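Wide or narrow fingers for reaching into open boxes in sim?

Posted by tmolnar_84
I'm comparing two parallel grippers in simulation before we buy one, the Trenov with wide fingers and the Zislow with narrow ones. The task is reaching into wooden boxes lying on their side. Same arm and same controller for both. The Trenov touches the side wall a lot more. Out of 286 tries each it made contact in most of them, the Zislow in very few. Is that a fair test, or am I missing something in the setup?

Ilse Aerts
Check your opening width first. If you send both grippers in at full stroke you are mostly testing how wide they open. Set the same outside distance across the fingers for both, then run it again. Also look at the collision mesh. The Trenov model I downloaded in October had a convex hull around each finger that stuck out 4 mm past the visible part, so it reported contacts that weren't there. I swapped in a simple box shape for each finger and the false ones went away.

A camera view like this is good for checking this – stop the run just before the fingers go in and look at the gap on each side.

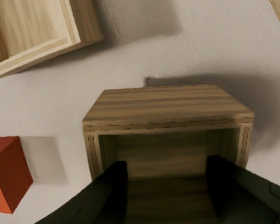
Do that for a handful of starting poses, with the box turned a little each time. If one side is always tighter, your tool center point is off and no finger shape will fix it.

gunnar_p
I'd just get the narrow one. We have the Zislow and it's fine.

rook1956
Agree with Ilse on the mesh. Also lower your time step, mine was too coarse and the fingers went partway into the wall before anything registered.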